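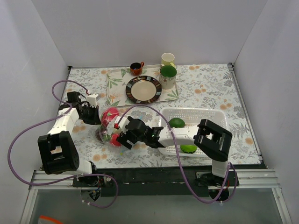
Product Review: Zarurau Two-Arm Tabletop Kit
Prepared by Chutima Khamphan, Equipment Assessment, Pliralcombe
8/12/24

Summary

The Zarurau kit is a capable two-arm system for household handling tasks, and it is well suited to teaching labs with limited bench space. Pliralcombe cannot recommend it for unsupervised use at this time. During assessment the right gripper failed to release on command 3 times, and the stop button did not resolve the condition in any of those cases.

Assembly and Setup

Both arms mount on a single rail at the front of the table. Assembly took one working day. The printed guide is clear on mounting and vague on cabling. Reviewers found that a cable left too tight at the wrist will pull against the last joint, and a generous loop should be left on each arm.

Performance

The assessment consisted of 800 handling cycles with fruit in a clear plastic bag, an open basket, and mugs and a plate on a serving tray. Mugs were handled reliably. The plastic bag was the hardest item, as thin film tends to fold between the fingers and the controller reads the added resistance as a firm grip.

The Fault

All of the release failures occurred with the bag. The gripper closed on the film, the arm moved to its drop position, and the open command had no effect. The status light stayed green throughout. The controller then continued to the next motion with the bag still held, and on one occasion a mug was swept from the tray.

Pressing the stop button halts both arms but keeps the fingers under power. An operator who reaches in to free an item is therefore working against a live gripper. The manual does not mention this. Staff were instructed to disconnect power at the wall and to support the arm by hand before doing so - the upper joints drop when power is lost.

Vendor Response

The distributor, Grollau, was notified in June and supplied a firmware update. The fault recurred after 20 further cycles. A replacement gripper has been promised, and no delivery date has been given.

Recommendation

Conditional. The kit may be used for rigid items with an operator present. Work with bags or film should be suspended until the release fault is corrected and the stop function cuts power to the fingers. Departments that need to handle soft packaging now may wish to consider the Mahmoud kit, reviewed separately.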